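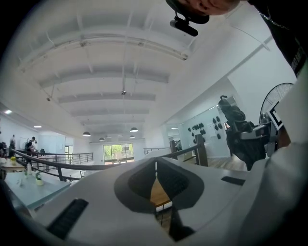
Fig. 3. Warm brown wooden floor, seen from above.

Home | Manuals | Airers | Spare parts | Contact

Last updated: October 11, 2024

Section 3: Setting up your Skilero heated airer

Thank you for getting this far! If you've followed Section 2 you should now have the airer out of its carton, with both wings still folded and the cardboard corner pieces put by somewhere safe (they're very handy if you ever move house). Do take your time over this part. A second pair of hands is welcome for step 3, though plenty of people manage happily alone.

3.1 Choosing a spot

1. Pick a level piece of floor, well away from curtains, beds and the bath. On wood, press the four felt pads from the small envelope onto the feet before you stand the airer up, as the bare plastic can leave a mark on waxed or oiled boards.

2. Check that you have room. Fully open, the airer is 1496 mm from wing tip to wing tip and 1137 mm high, and you'll want to be able to walk round it with an armful of washing.

3. Stand the airer upright, hold the middle rail with one hand and draw the legs apart until both braces click. If only one clicks, close the legs and start again.

4. Lift each wing and slide its grey catch towards you until it stops.

Note: new catches can be rather stiff. They loosen up after a week or two, so please don't be tempted to oil them.

3.2 Switching on for the first time

5. Unwind the whole lead, even if the socket is close by, and plug it straight into the wall.

CAUTION: Do not use an extension lead or a timer plug. The airer draws 800 watts with both wings heating.

6. Press the switch. Leave the rails bare for 20 minutes; a faint warm smell on the first run is normal and soon goes.

3.3 Hanging things up 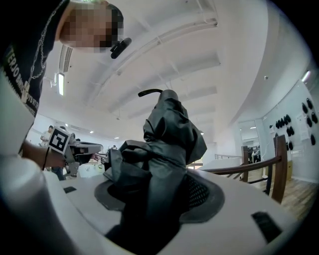

Fig. 4. Dark charcoal-grey fabric garment.

7. Shake each item out and smooth it flat across two or three rails. Thick, dark cottons such as sweatshirts hold a surprising amount of water, so give them an extra spin in the machine if the label allows it, and turn them over halfway through.

8. Keep wool and anything with a rubbery print off the heated rails altogether. A cool wing (switch set to I) suits them much better.

CAUTION: Never drape clothes over the switch box or the lead.

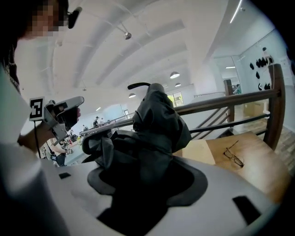
Can I leave the airer on while I'm out?
We'd ask you not to. Switch it off at the wall before you leave the house or go to bed, and carry on with the drying when you're back.

9. When everything is dry, switch off, unplug, and let the rails cool completely before folding the wings down.

If a rail stays cold after all this, turn to page 215 of the full Provden household handbook, or write to Mio Hirose on our help desk, giving the number on the underside of the switch box.

Related sections
Section 2: Unpacking and checking the parts
Section 4: Cleaning the rails
Fitting the Girkurent zip-up cover
Tumuhury wall rack: hanging instructions
Drying indoors in December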